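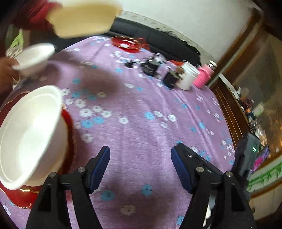

## Prüfliste Handgreifer, Station Tisch (Raltovier)

Geprüft am 01/05/2026, R. Fagerlund. Vor jeder Aufnahmeschicht abzuarbeiten, und zwar am Gerät. Die Liste vom Schreibtisch aus abzuhaken geht schneller, fällt aber spätestens beim Auswerten auf.

### Backen und Polster

- [x] **Schraubenköpfe an beiden Backen vorhanden und fest.** Silberne Köpfe auf Schwarz, man sieht sie also auch ohne Brille. Links am Gelenk eine Vierteldrehung nachgezogen. Wieder.
- [x] **Blaue Polster sitzen auf beiden Innenseiten.** Der linke Finger neigt sich leicht zur Mitte. Bleibt so, solange die Schließprobe stimmt.
- [x] **Spalt offen und frei.** Keine Fussel, keine Krümel, kein Klebeband vom Vorgänger.
- [ ] **Schließprobe, 20 Hübe.** Bei Hub 6 ein Knacken, danach Ruhe. Wiederholen, und diesmal bitte ohne Radio.
- [x] **Polster mit trockenem Tuch abgewischt.** Der Reiniger von Skinari steht noch im Regal und soll da auch stehen bleiben, er macht die Polster glatt wie Seife.

### Sichtfeld

- [x] **Beide Backen von der Kamera erfasst, unten mittig.**
- [x] **Schattenwurf geprüft.** Direkt unter dem Greifer liegt ein dunkler Fleck auf der geblümten Decke. Zulässig. Wer ihn wegleuchten will, stellt einen Antrag.
- [ ] **Linse gereinigt.** Tuch unauffindbar. Der Hemdzipfel zählt nicht als Tuch, auch wenn Fabbri das in der Anleitung so offenlässt.

### Arbeitsfläche

- [x] **Decke liegt glatt.**
- [ ] **Ladegeräte vom Tisch.** Zwei schwarze Würfel zwischen Teller und Becher, einer davon schräg mit den Stiften nach oben. Gehören in die Kiste. Steht seit Revision 3 auf dieser Liste.
- [ ] **Große weiße Schüssel gerade hinstellen.** Sie steht gekippt auf dem roten Geschirr.

### Offen

1. Ersatzpolster bei Nadex bestellen, Länge vorher messen. Die letzten waren zu lang und dienen jetzt als Türstopper.
2. Nächste Vollprüfung nach 160 Betriebsstunden oder im Juni, je nachdem, was zuerst kommt.
3. Schließprobe nachtragen, mit Unterschrift.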